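3.2 What counts as folded?

I should admit that I came to this study as a bad folder. My half of the closet has always been a heap, and when Dymphna Moriarty and I started planning the Mahawong laundry study I figured the hard part would be finding people willing to let us look at their clothes. It wasn't! We ended up with 162 garments from 17 households, and the hard part was agreeing on a word for what we were looking at.

Our first coding sheet had only 2 boxes, "folded" and "not folded." We dropped it in August, after one long afternoon of arguing over T-shirts. So much laundry sits somewhere in the middle — doubled over, more or less squared up, with a sleeve or a hem doing its own thing — and people talk about that middle state as if it were a real place. One woman in the Plaltitz group called it "folded enough to carry," and I've borrowed her phrase for the rest of this paper (with her blessing). Figure 4 is the kind of bundle I mean. 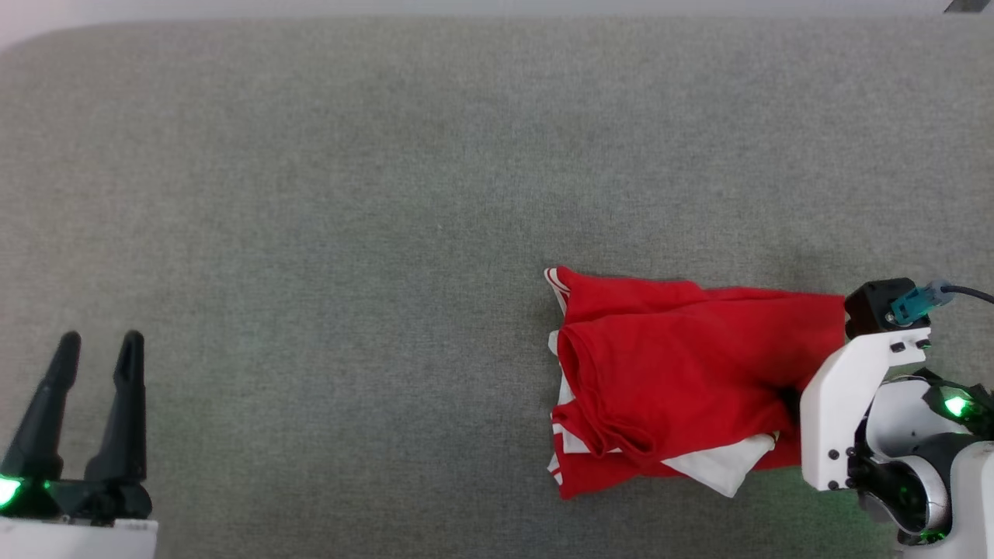
Figure 4. A red garment with white stripes along one edge, partly folded over a white cloth on a gray surface. Coded as "folded enough to carry."

Look at the thick rolled edge running across the red fabric. Dymphna wanted to score an edge like that as a fold, and I wanted to score it as a bunch. Her argument was that it makes a line, and a line gives you something to fold against next. Mine was that a fold ought to lie flat, and this one stands up in a ridge. We went with her rule in the end, mostly because the people we interviewed agreed with her.

The white cloth gave us a second headache. It peeks out on the left and along the bottom, and our sheet had no place for two fabrics in one bundle. We now code the top layer first and put whatever shows underneath on a separate line, marked "under." I also stopped trying to name the garment when I couldn't. White stripes could be trim on a collar or on a sleeve, and guessing wrong threw off our counts by type, so "garment, unspecified" became a perfectly good answer.

Qiuyue Zhong then recoded 40 of the bundles without seeing our sheets. Her disagreements with us were nearly all about rolled edges, and I take those up in Section 3.3.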